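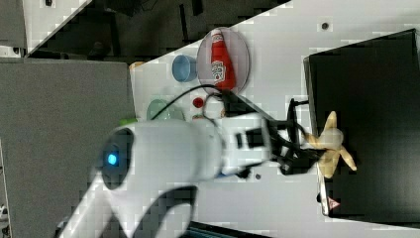 Emanuel Voicu

Imprimir | Enviar por e-mail
Categoria: Robótica de bancada > Testes e opiniões
Início · Fio completo · Anteriores · Seguintes

Pronto, prometi um fio sobre o kit da Memier e cá vai ele. Aviso já que é comprido e que escrevo entre um café e outro, por isso perdoem os saltos.

Para quem chegou agora: a Memier aluga um pacote de "arrumação de mesa" com braço, garra de dois dedos, tabuleiro, uma caixa de objetos de treino e o software Mestuleck por cima. Nós na Clerkcombe temos o pacote à experiência desde março e eu sou o desgraçado que ficou com o relatório.

(Desgraçado nada, estou a adorar.)

Primeira coisa que toda a gente me pergunta: dá muito trabalho montar? Dá algum. O braço foi rápido, aparafusar, ligar, esperar que arranque. Onde perdi a manhã foi na calibração do Mestuleck, que nos pede para encostar a garra a uma série de pontos da mesa e que se queixa se mexermos no tabuleiro um dedo que seja. Mexi no tabuleiro. Duas vezes. Aprendi.

Os objetos: a banana meio descascada é a estrela da companhia. Parece fácil, não é? Tem aquelas abas todas moles a abrir para os lados e o Mestuleck às vezes decide que uma aba é um excelente sítio para pegar. Não é um excelente sítio para pegar.

Já o frasco de ketchup é o contrário, forma limpa, tampa vermelha, contraste ótimo com o resto. Deitado no prato o sistema encontra-o logo. O que ainda me faz torcer o nariz é o prato em si, que é transparente! Em cima de uma mesa branca! Há tentativas em que o software nem o desenha no mapa, e lá tenho eu de o marcar à mão.

As tigelas ficam no meio termo. A azul clara, impecável. A verde translúcida sofre do mesmo mal do prato, embora menos, e quando o braço lhe passa à frente o Mestuleck esquece-se dela durante um bocadinho. Mandei isto ao suporte e responderam no próprio dia, ponto para a Memier.

Agora números, que eu sei que vocês gostam. Fiz 800 tentativas com mistura de objetos e 87 por cento acabaram com a coisa certa no tabuleiro sem eu tocar em nada. Só com a banana a conversa é outra e ainda não tenho tentativas que cheguem para publicar, fica para depois.

Antes que perguntem, "coisa certa no tabuleiro" quer dizer lá dentro. Pendurada no rebordo não conta. O Virgil Anghel, que também anda a testar um destes, contava como meia vitória e tivemos uma discussão de vinte mensagens sobre isto. Continuo a não contar, Virgil!

Velocidade: um ciclo completo leva-me 28 segundos com as definições de fábrica. É lento, sim, eu com a mão faço aquilo num instante. Dá para acelerar nas opções avançadas mas a garra começa a largar as peças mais moles e acabei por voltar atrás.

Do braço em si não tenho uma queixa. Movimento suave, juntas sem folga que eu note, e a luzinha azul na junta maior dá-me um conforto parvo quando entro na sala de manhã. A garra é feiota, toda aos ângulos, mas agarra bem.

O cabo, esse, irrita-me um bocado. Sai de trás do pulso e faz um arco por cima da mesa, e se não planearmos a posição dos objetos ele anda ali a passear no meio deles. A Memier vende umas presilhas à parte. À parte! Por este preço de aluguer, vinham na caixa, digo eu.

O manual: tradução portuguesa sofrível. "Prenda o efetor com carinho" é a minha frase preferida. O capítulo da calibração leiam em inglês, a sério, poupam uma manhã.

Comparação rápida com o kit da Lazăr, que tive cá antes. O da Lazăr é mais barato e o software arranca mais depressa, mas a biblioteca de objetos era pobrezinha e para mudar uma tarefa tinha de abrir 2 programas ao mesmo tempo. No Mestuleck arrasto o objeto para o destino no ecrã e está feito. Para quem tem gente nova a aprender, isto vale muito.

Se eu renovava o aluguer? Renovava, mas pedia três coisas: presilhas incluídas, um modo decente para objetos transparentes e que o tabuleiro pudesse ser reconhecido sozinho quando sai do sítio.

Perguntaram-me nos comentários se serve para cozinha de verdade. Não foi para isso que o testei e não me atrevo a dizer que sim. Comida a sério escorrega, esmaga-se, suja tudo. Para ensino e para experimentar tarefas de arrumação, recomendo sem problema.

Amanhã volto à banana com uma configuração de garra que o suporte me mandou, força reduzida e aproximação por cima. Ponho aqui o resultado, bom ou mau.

E se alguém tiver truques para o prato transparente, mandem, mandem, que eu experimento tudo!

Imprimir | Enviar por e-mail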